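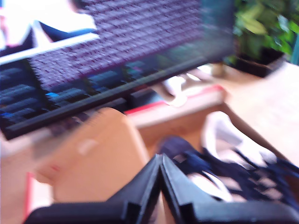
Why Students Keep Their Sneakers Longer Than They Think
Yasaman Shojaei and Kobina Agyeman

When we started this project in August, we wanted to find out how long people at our college wear a pair of canvas sneakers before they replace them, and what finally makes them do it. It sounded like a small question, and it grew a good deal bigger once people began telling us stories about their favorite pairs!

We handed out 200 questionnaires across the Durthorpe campus and then sat down for longer chats with four students who had kept the same shoes since high school. Adjoa Alhassan was kind enough to help us with the wording, which was far too stiff in our first draft. 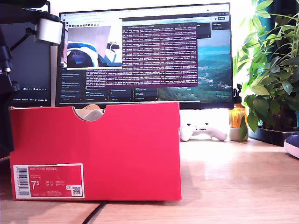 What people told us

Worn heels came up again and again - much more than torn fabric or fading color. Dede Annan had glued her left sole back on twice and still wore the shoes to class. Students who owned a second pair were slower to throw the first one out, and we wish we had asked more about that.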